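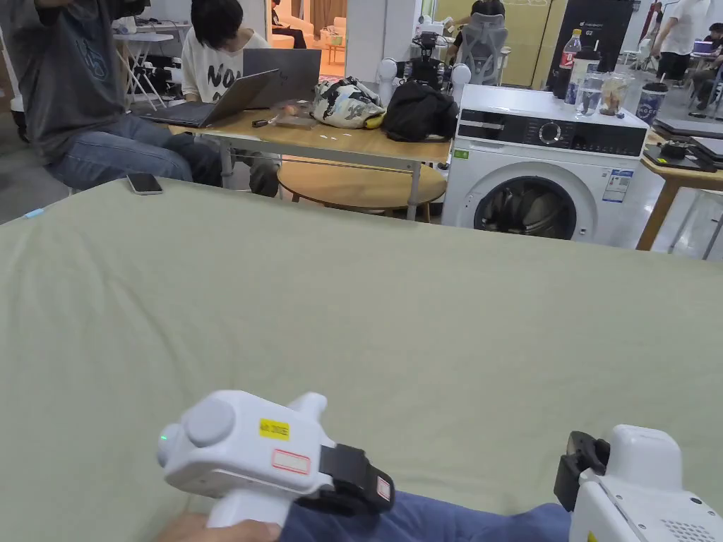
Textile care: flat cloths in the shared laundry room

The Rotavstead laundry room now has a written procedure for large flat textiles: tablecloths, throws, single sheets and dust covers. It was drawn up by Urs Holzer after a run of cloths came back from the shelf with set creases, and it replaces the handwritten card that used to hang by the detergent. It applies from November.

Washing. Cotton and cotton blends go in at no more than 700 rpm spin. Higher speeds remove more water but press folds into the fabric that a warm iron does not fully release. Fill the drum to 70 percent at most when large cloths are in the load. A cloth wider than the drum will wrap around smaller items, so wash it with one other cloth of similar weight or by itself. Colored cloths, including the greens from the Navarrete set, are washed separately for the first three cycles.

Drying. Hang over two parallel lines with the fold across the weave. Do not peg at the corners, as the hem stretches and the cloth will no longer square up. Linen should come down while still slightly damp.

Smoothing and folding. Use a flat surface at least as wide as half the cloth. Clear it first; keys, phones and pouches leave marks under a damp fabric.

1. Lay the cloth out with the hem side down and align one long edge with the edge of the surface.
2. Smooth from the center toward the corners with the flat of the hand. Pulling from the hem distorts the weave.
3. Bring the far edge to the near edge and match the corners before setting the fold.
4. Fold again in the same direction, then twice across.
5. Check the width against the shelf. The Kostside shelves take a folded width of up to 24 inches.

Wrinkles near a corner usually mean that the two layers were not matched at step 3. Open the cloth back to a single layer and repeat. Pressing the wrinkle flat at a later step moves it into the next fold.

Storage. Stack by size, heaviest at the bottom, folded edge facing out. Cloths stored longer than 21 days should be refolded along a different line to prevent a permanent crease. The shelf tags have a blank row for the date of the last refold.

Stain treatment is unchanged. The Girkix paste remains in the cabinet and is for white cotton only. Apply, wait ten minutes, rinse cold, then wash as usual. It lifts dye from colored fabric and should not be used on anything with a printed border.

Ivana Carrasco keeps the supply list. Requests for extra line or shelf tags go to her before the end of the month. A printed copy of the procedure is on the inside of the cabinet door, and the old card can be discarded.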